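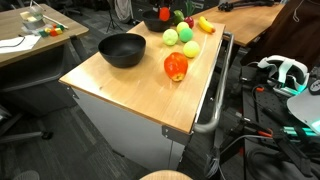 Using a rolling cart as a kitchen work surface: sorting, storing and cleaning

A small rolling cart with a wooden top gives extra counter space in kitchens with less than one usable run of worktop. It also collects things. Fruit, bowls, tennis balls, play food and mail all end up on it within a day if no limits are set. The notes that follow cover setup, sorting of mixed items, and care of the top.

Positioning

Park the cart so the handle faces the direction you will pull it. Pushing from the handle end is harder to steer on carpet, where the casters dig in. On carpet, expect a loaded cart to leave tracks; move it a few inches every week or so. If the casters lock, lock two on the same side before chopping or kneading. If they do not lock, do the chopping elsewhere.

Check the handle brackets in January and again in midsummer. Seasonal movement in the wood loosens the screws. Tighten by hand with a screwdriver. A powered driver will strip the hole.

Bowls

Two bowls are enough for most carts: one for food, one for everything else. Wide and shallow is better than deep, as fruit at the bottom of a deep bowl gets forgotten and bruises under the load. Matte black bowls hide scratches but show dust and flour. Wipe them dry after washing or they spot.

Leave the non-food bowl empty at the end of the day. Ten minutes is sufficient for this, and less if it is done daily.

Sorting fruit

Apples give off ethylene and speed ripening in whatever is near them. Bananas do the same and are also affected by it. Store them as follows:

- Apples for the week: one layer in the food bowl, bruised ones used first.
- Surplus apples: refrigerator drawer, in a bag with a few holes, away from leafy greens.
- Bananas: on the bare wood or on a hook, apart from the apples. Do not stack anything on them.
- Tomatoes: stem side down, room temperature until ripe.
- Peppers: refrigerator, unwashed.
- Leafy stalks: never in the fruit bowl. Trim, wrap in a damp towel, refrigerate.

Green and red apples can share a bowl. Check each one by pressing near the stem. Softness there means it should be cooked.

Play food and pet toys

In houses with children, play fruit ends up in with the real fruit. Emese Juhász, who wrote the original version of this section, keeps play food in a lidded bin on the bottom shelf and washes it in warm water with dish soap once a month. Hollow pieces should be squeezed out and left hole side down overnight. Water trapped inside goes moldy.

Fuzzy balls need their own container. The felt holds grit, and grit scratches an oiled top. It also sheds lint, which sticks to cut fruit. Brush balls off outdoors and store them away from food. Round items of any kind should be in a bowl before the cart is moved, even for a short distance.

Cleaning the top

Daily: a damp cloth, then a dry one, both with the grain. Do not let water stand along the front edge, where the end of the finish is usually thinnest.

Weekly: a few drops of dish soap in warm water, wrung out well. Dry at once.

Small scuffs on an oiled top can be treated at home. Test first on the underside. Rub lightly with 320 grit paper, with the grain, only over the mark. Wipe off the dust and apply food-safe mineral oil. Leave for four hours and buff off the excess. For varnished tops, do not sand. Clean the scuff and leave it alone, or refinish the whole surface.

Deep marks need coarser paper first. Start at 100 grit, move to 180, finish at 320. Skipping the middle grade leaves scratches that show up once the oil is on.

White base panels take an ordinary mild cleaner. Keep liquid out of the seams, and do not use scouring powder. Chipped spots can be sealed with a little white enamel paint on a toothpick.

Load

Follow the rating on the underside of the cart. Where there is no label, keep heavy items such as mixers on the lower shelf. Glass containers of flour, sugar or fat belong on a fixed desk or counter. They should not ride on the cart.

Reader note

Sándor Sipos writes that cork shelf liner cut to the size of the bowl base stops bowls from sliding when the cart is turned. Tested here with two bowls; it works on oiled wood. On fresh varnish the liner left a faint ring, so allow the finish to cure fully first.

Last updated: January
Shares 1302 | Comments 10
Piltunside Home Notes | Contact | © Piltunside | Back to top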